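**Come walk with our robot (paid, outdoors, no experience needed)**

Friday, October 15, 2021

Hi! I'm Jade Yeoman, and I run the field side of the outdoor navigation study at Lotholm. We're looking for people to join our second round of walking sessions, and I'd love it if you were one of them. It's easy work, you get fresh air, and you get to boss a robot around a little (more on that in a minute).

**What we're studying**

Our robot finds its way with a method we call Plultier. Most of the outdoor robots I worked on before this one carried a detailed map and got very upset when the map was wrong. Plultier works from a short spoken or written route, the kind you'd give a visitor - "go straight across to the steps, then keep the grass on your left" - and matches those words to what the robot's camera picks up as it rolls along. Tatu Makori came up with the matching part and Awuor Nyamweya built the piece that decides when the robot should stop and ask for help.

We ran the first round in August, with 100 routes written by people who had never met the robot. It did well wherever there were plenty of things to name. It did a lot worse in big open paved areas, where people write "go across" and leave it at that. The robot would start out fine and then drift, and by the time it asked for help it was often facing the wrong building. So we changed how it uses long straight edges like curbs and paving joints, and now we need to find out if the change helps with directions from regular people. We know it helps with directions from Tatu, but Tatu has gotten very good at writing directions his own robot likes!

**What you'd do**

You'd come for one session, and the whole thing takes an afternoon. First we walk a route together, you and me or you and Mercy Lukumay, with no robot anywhere near us. Then you sit down and write directions for that route in your own words. We don't correct them, and please don't worry about spelling. After that the robot tries to follow what you wrote, and you walk behind it. If it stops and asks a question, you answer it. Mercy walks alongside with the stop button the entire time, so safety is never your job.

At the end there's a short chat about where you thought the robot would go wrong and where it did. I really like this part (people notice things we've stopped noticing), so come ready to complain.

The routes are around the Sastley campus. All of them are outside, so dress for it. We go ahead on gray days and call it off for rain, and if we cancel on you we'll still pay you for the session.

**Who we're looking for**

- You're 18 or older
- You can walk outdoors at an easy pace, with breaks whenever you want one. Wheelchair users are very welcome, and we have step-free routes ready
- You're comfortable writing a few sentences of directions in English
- You didn't take part in the August round (sorry, August people, I miss you too)

You don't need to know anything about robots. If you've never set foot at Sastley, even better - we have plenty of people who know every corner of the place and hardly any who don't.
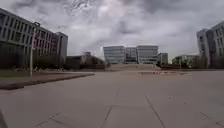 *The plaza at Sastley from the robot's camera, looking toward the steps.*

One of the open-ground routes heads for those steps, and it's the one I most want new directions for. Think about how you'd tell a friend to get there without pointing. Would you talk about the curb, the grass, the buildings at the far end? I've heard very different answers from people standing right next to each other.

**Pay and privacy**

You get a Montoya gift card at the end of your session, and I'll confirm the amount in writing before you commit to anything. We keep your directions, your answers to the robot, and the robot's camera recording. Your name is stored separately from all of it, and you can ask us to delete your part up to the day we start the analysis. Faces of passersby get blurred before anybody outside the team looks at the recordings.

The study lead is Vittoria Greco, and she's happy to talk if you have questions about the research or about how we handle your data.

**How to sign up**

Call the Lotholm front desk, extension 3792, and ask for the walking study. Leave your name, the best way to reach you, and which afternoons you're free. Let us know about any access needs too, so we can pick a route that works for you. I'll get back to you myself, usually by the next working day.

If you have a friend who gives terrible directions, please bring them along. We need those too!

Jade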